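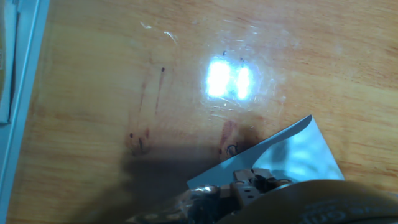 **Wimuncombe Community Workshop: table and work surface inspection, October**

Room: Skistik room, ground floor
Item: large wooden worktable
Checked: Wednesday, before the afternoon session
Previous check: spring, no open items carried over

Ratings: OK = no action. C = clean. R = repair, can stay in use. X = take out of use.

## 1. Top surface

- [x] **Flat, no rocking when leaned on.** OK. Checked with a straightedge along the length and both diagonals. Slight dip near the middle, within what we allow for craft work.
- [x] **Free of splinters.** OK. Ran a nylon stocking over the edges and it did not catch.
- [x] **Varnish sound.** R. Fine white scuffs and scratches in one area of the top. They show up best where the overhead lights reflect off the wood, so look from a low angle if you are rechecking. The scratches do not go through to bare wood when tested with a drop of water. No urgent work. Put it on the list for a light sand and one coat over the winter break.
- [ ] **Free of stains and residue.** C. Several reddish-brown marks, including one thin streak that looks like a drip or a pen line, a patch of smudges with small dark dots, and a smear with a small looped mark in ink at one end. Source not known. We use reddish wood stain and ink in this room, and either one could do it. Treat as unknown until wiped. See section 5.
- [x] **No sticky or tacky areas.** OK.
- [x] **No cuts deep enough to hold dirt.** OK. Knife work is supposed to be done on mats and it looks like people are doing that.

## 2. Edges, corners and legs

- [x] **Corners rounded, no sharp points.** OK.
- [ ] **Edge trim tight all the way around.** R. Loose on the window side for the width of a hand. Glue and clamp. Do not pin it, the last pins worked their way out and scratched somebody's forearm.
- [x] **Leg bolts tight.** OK after adjustment. 2 bolts needed a quarter turn.
- [x] **Feet in place.** OK. Rubber feet on all legs, one getting thin but still has some life in it.
- [x] **Load label readable.** OK. Label under the short end says 200 lb spread evenly. Please don't stand on the table to reach the high cupboard. The step stool is behind the door.

## 3. Items left on the table

The rule for this room is that the table is cleared at the end of each session. It was not fully cleared at the time of the check.

- [ ] **Loose sheets put away.** C. One thin, pale blue sheet left lying on the wood. Flat sheets of any kind go back in the rack or in the trash. A smooth sheet on varnish slides easily, and if it ends up on the floor it is a slip hazard.
- [ ] **Papers and cards filed.** C. A card or piece of paper was left out. Anything with a name or phone number on it goes in the office tray. Anything else goes in the recycling.
- [x] **Raised-edge items set back from where people sit.** OK, with a comment: keep anything with a rim or lip away from the side people reach across. Sleeves and cords catch on it.
- [x] **No blades, needles or open containers.** OK.
- [x] **No food or drink.** OK.

## 4. Lighting and glare

- [x] **All overhead lights working.** OK.
- [ ] **Glare acceptable.** R. Strong reflection of the overhead lights on the varnish, bright enough to hide small items lying next to it. This matters more than it sounds when people are using craft knives or picking up pins. Two options were discussed in the spring and nothing was decided: a matte finish when the top is next coated, or diffuser panels for the lights. The matte finish costs less and we have to recoat anyway. Recommend that one.
- [x] **Switches and covers intact.** OK.
- [x] **Task lamps: cords and plugs.** OK. One lamp has a Misum plug adapter that runs warm. It has been unplugged and put in the repair box. Use the wall outlet directly until it is replaced.

## 5. Cleaning the marks

Order of work for whoever takes this one:

1. Clear the table completely and close the room to the afternoon group.
2. Put on gloves. Wipe the marks with a damp cloth and plain dish soap. Use a fresh part of the cloth for each mark so you don't spread the color.
3. Let it dry and look again from the window side.
4. If there is still color, use the Van Loon surface cleaner from the locked cupboard. Try it on a spot near the edge first. Window open, door open.
5. Wipe down with clean water and dry.
6. Bag the cloths and put them in the outside bin. Oily or stained rags are never left balled up in the room. If you can smell solvent on them they go in the metal can with the lid.

No steel wool and no scouring pads on this top.

If a mark stays after step 5, write it on the next sheet as a permanent mark so the next inspector doesn't spend time on it again. Permanent marks are allowed. Wet, sticky or flaking ones are not.

## 6. Floor and access around the table

- [x] **Clear walkway on all sides.** OK. Minimum is 3 feet. The side nearest the sink is tight once chairs are pulled out, so push them in when you leave.
- [x] **Floor dry.** OK.
- [x] **Mats flat, corners not curling.** OK.
- [x] **Extension cords not crossing the walkway.** OK.
- [ ] **Fire extinguisher visible from the table.** R. Extinguisher is in place and in date, but a coat rack has been moved in front of it. Moved back during the check. Tape line needed on the floor.

## 7. Summary

Table stays in use. Nothing rated X.

| Item | Rating | When |
|---|---|---|
| Reddish-brown marks on top | C | Before next session |
| Sheet and card left out | C | Same day |
| Loose edge trim | R | Within 2 weeks |
| Tape line by extinguisher | R | Within 2 weeks |
| Scuffed varnish, glare | R | Winter break, one job |
| Warm plug adapter | R | Replace before lamp goes back |

Comments for the next check:

- Look at the dip in the middle again. If a marble rolls to it on its own, the top needs to come off and be shimmed.
- The thin rubber foot is at the sink end.
- The form still has a line for the old vise, which was removed from this table last year. Cross it out until new forms are printed.
- Session leaders have asked for a bigger scrap bin next to the table. The current one fills up by midafternoon and scraps get left on top of the lid.

Keep this sheet in the blue binder in the office. The copy on the Skistik room door can come down once the C items are done.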